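Speaker notes: "What I saw at the Thoroddsen open day"
Gaduveck repair network, 4 Jan 2026

Start without slides. Ask who has been to a robot demo and come home with a price. Wait for hands.

Background, keep it short. Thoroddsen opened their Darkard workshop to the trade last July. The invitation promised "hands-free rebuilds". I drove 70 km because we do a lot of desktop rebuilds and I wanted to be wrong about this stuff.

Say plainly: the staff were kind and answered what they could. My grumbles are with the sales talk.

The Skotier pitch: up to 40 machines a day. I asked whose machines. Same model, same layout, they said. Our bench sees 6 different cases before lunch. Pause here, people will want to groan.

Two slides, leave them up while talking.
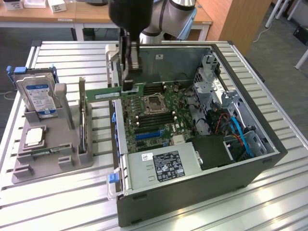
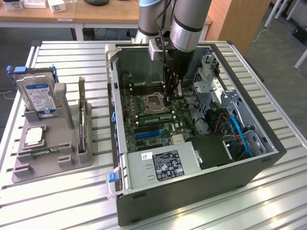

My trouble with demos is the setting up. Somebody has to do it, and that labour never makes it onto the quote. Look at the grey tray left of the computer, with the hard drive standing up in it and the processor in its own pocket. Every part has a place before the arm goes near it. Our parts arrive in a shoebox with the screws mixed in. The side panel is off too, and I'd like to know who takes it off on a normal day. I asked about dust, bent clips and stuck screws and was told those were "on the roadmap".

Be fair: memory is fiddly and I have cracked a stick or two myself. If they can do it gently all day, good on them. Show me on a computer that's been under a desk with a dog.

Questions. If someone asks about cost, I wasn't given a figure.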